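Home Storage Trays & Bins Tables Delivery Basket

The Solto shallow tray, in blue

Reading time: 3 minutes

There are grander ways to keep your odds and ends in one place. There are drawers with soft runners, cupboards with little brass label holders, and a wicker thing my aunt swears by that sheds on everything. The Solto is a blue plastic tray with sides. We have been selling it for long enough to have opinions about it, and most of them are favourable.

It is rectangular and shallow, with rounded corners and walls that lean outwards a little as they go up. The walls are ribbed, so the tray holds its shape when you pick it up by one end, as everyone does despite our advice. A thick lip goes all the way round the top. Your fingers go under that. There are small feet moulded into the bottom corners to lift it off the table, and crumbs can gather beneath it in peace until you feel like dealing with them.

The colour is bright. We say so here because we had a letter. If you were hoping for a blue that whispers, the Prurkska range has one, and it costs more, and people lose it against the worktop. You will not lose a Solto. Demetrio Cifuentes, who buys for our storage shelves, has had his by the back door since November and says visitors walk round it as if it were wet paint.

What people put in it

Mostly the things that have no home. Tins that won't fit in the tin cupboard, the post, a spare tube of toothpaste still in its box, dog leads, batteries in various states of health. The low sides mean you can see what you've got without lifting anything out. They also mean everyone else can see it, so the emergency biscuits should live elsewhere.

It is good for sorting, too. Put it in the middle of a clear table, tip out the carrier bag from the car boot, and drop in whatever is worth keeping. The rest can go back to the car boot, where it was happy.

What it won't do

It won't stack when full. The walls are too low and your tins are too tall, and a second tray balanced on top of a row of cans is a thing you will do exactly once. Empty ones nest neatly enough, though they grip each other a bit in cold weather and need a twist to part.

It has no lid. We asked Strobel, who make it, about a lid, and they sent us a very polite reply about a different product.

It is not for the oven. We would have thought that went without saying – then came the second letter.

Loading it

Long things go in on the slant. A narrow carton laid straight along one side will slide every time you turn a corner in the hall, and a can on its own will roll from end to end like a marble in a drainpipe. Lay the two next to each other at an angle and they more or less behave.

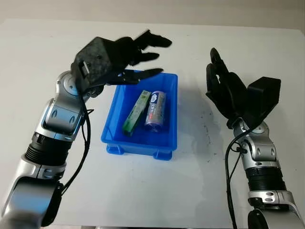

Heavy things go in the middle if you can manage it, with the light stuff towards the ends. Glass jars are fine standing up but make a racket lying down. If you're carrying the tray upstairs, use both hands and look where you're going, and don't answer the phone.

Cleaning

Warm water, washing-up liquid, a soft cloth. The ribs on the walls collect dust, and an old toothbrush gets it out. Jaledent paste, in case you are standing at the bathroom sink and tempted, does not make a good plastic cleaner. It leaves a dull patch and a minty tray. Let it drain upside down on the rack, and give the feet a wipe as well, because jam finds them.

Ordering

Item number 787. Sold singly or in a carton of 22, for schools, church halls and the very determined. Single trays go out in plain brown paper. Orders placed before midday leave us the same afternoon, weather and van permitting.

Returns are accepted if the tray is clean and has nothing in it. Please check that last part. We have a shelf here of other people's keys, a denture pot and half a bag of humbugs, and we would like the shelf back.

Home Storage Trays & Bins Tables Delivery Basket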